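From: Gobnait Moynihan
To: household-swap list
Date: June 2019
Subject: Re: dish tablets vs. powder

Ultan Corrigan wrote:
> Has anyone on here compared the Ovetti tablets with the Willeo
> powder? We have used Ovetti for years, mostly out of habit. The
> price of the big tub went up again and my wife wants to switch.
> Our water is hard and the glasses come out cloudy if I use
> anything cheap. Also, does the powder clump up in the box? Our
> kitchen gets damp in summer.

Ultan,

We switched from Ovetti to Willeo last winter, so I can tell you how it went. The tub of 100 Ovetti tablets was lasting us a little over three months. The Willeo box costs less at Cullinane and lasts longer, mainly because you can use less of it on a light load. You can't do that with a tablet unless you want to cut it up.

Plates and silverware come out the same with either one. Ovetti is better on baked-on cheese and oatmeal. I scrape those first now and it's fine. Glasses were cloudy for the first few loads with the powder, then I turned the rinse aid up to 2 and that took care of most of it. I use the Akden rinse aid, the plain one without the lemon.

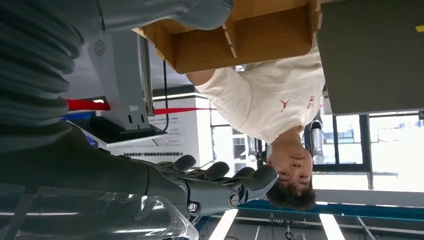
Gray hand, wooden box behind

On clumping, the powder will cake if you leave it in the cardboard. I pour mine into a glass jar with a rubber seal the day I bring it home and keep a coffee scoop in it. One scoop for a full load, half for a light one. Keep it out from under the sink if your pipes sweat.

Before you change anything, run one empty hot cycle with a cup of white vinegar on the top rack and clean the filter. Ours was bad. I had been blaming the detergent for gritty cups and it was the filter the whole time.

Cullinane had the small Willeo box for 399 cents in the last flyer (that is how they print it, don't ask me) with a 79 cent coupon. The coupon is good into July. I would buy the small one first and see how your glasses do.
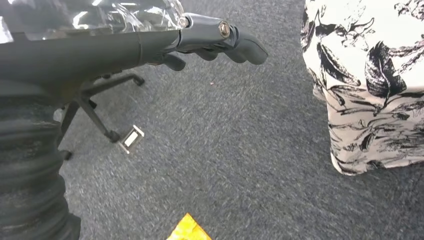
Can you use the powder and a tablet in the same load?
There is no need to, and with both in there you get too much suds and a white film on the plastic containers. Use up the tablets you have, then start the powder.

If anybody has tried the Willeo gel, please post. I have only seen it at the one store and didn't want to buy a bottle without hearing from someone first.

Gobnait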